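5 min read

Sorting the jewelry before you sort anything else

I used to keep every bracelet I owned in one drawstring bag, and you can guess how that went. Knots! Two chains wound through each other, plus one earring with no partner. So on a Friday night in August I dumped the whole lot out on a table and started over, and I've stuck with the system ever since.

First, clear more table than you think you'll need. Small earrings vanish against a busy tablecloth, so go for a plain surface in one color. Spread things out so nothing touches, then deal with one type at a time.

Then get a shallow tray. Mine came from Plarndale for 99 cents (a dent in one corner, who cares), but a box lid works too. Shallow is the whole point, since you want to see the bottom. Cuffs and pearls go in first because they hold their shape and sort of make little walls for everything else. Rings go in a front corner or I'll never find them again.

Beaded bracelets with charms stay out until last -- the charms catch on everything. Same with thin bangles, which love to slide under things.

Pink beads and a silver bangle still on the table, cuff and pearls already in the tray: 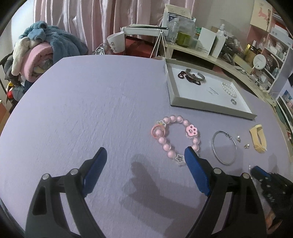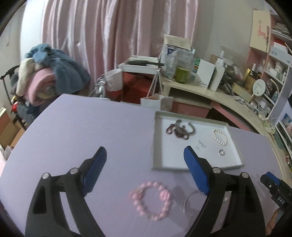
Once it's all in, wipe each piece with a soft dry cloth before you put the tray away. I skip the liquid cleaners on pearls. Chains get clasped shut, every time, even if you're tired and it's late and you'd rather be in bed. An unclasped chain will be a knot by morning. If you've already got a knot, lay it flat and work at it with two sewing pins (go slow, pulling makes it worse).

Comments

Bohdana Bilyk
The clasping tip saved my grandmother's necklace, thank you!! Do you stack your trays?

Berkay Gökçe
I use an ice cube tray for studs. 5 pairs in there so far and none lost.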